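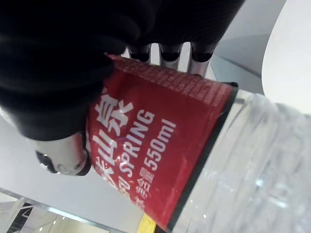

The Wiltemon side table is sold through Ustarico as a companion to their Kalniņš tub chair, and I bought one table and two chairs as a set for a small sitting area at our Stamville office. The top is round, white and a bit glossy. It isn't large, but it takes a couple of mugs and a drink like the Nongfu Spring bottle with the red label without feeling crowded. The table was $91 and the chairs were $288 each. Delivery was free over $400.
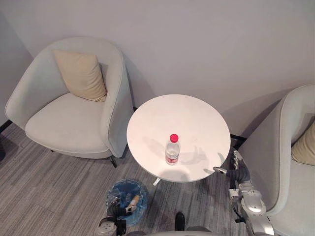
Assembly of the table took one Allen key, supplied. The chairs only needed their legs screwed on. One leg was stiff going in and I had to back it out and start again. The fabric is a pale grey, so I expect it will need regular cleaning around the arms. The seat is wide and fairly firm, which suits a short meeting better than an afternoon of reading. The beige cushions help if you like some support behind you.

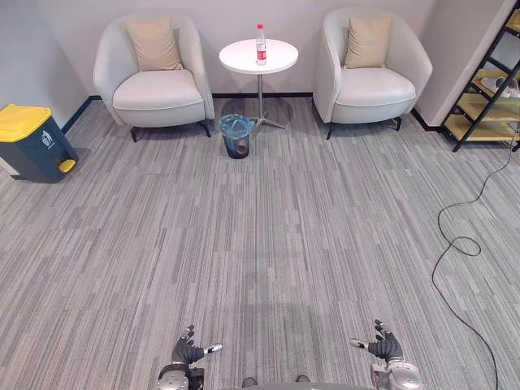 Short legs mean the vacuum head won't go under the chairs, so they have to be shifted. They slide well enough on carpet tiles. The table is light and can be lifted with one hand. Smudges show on the white top in daylight and come off with a damp cloth.

I'd buy the table again. The chairs are good for the price, though I'd like to see them offered in a darker colour.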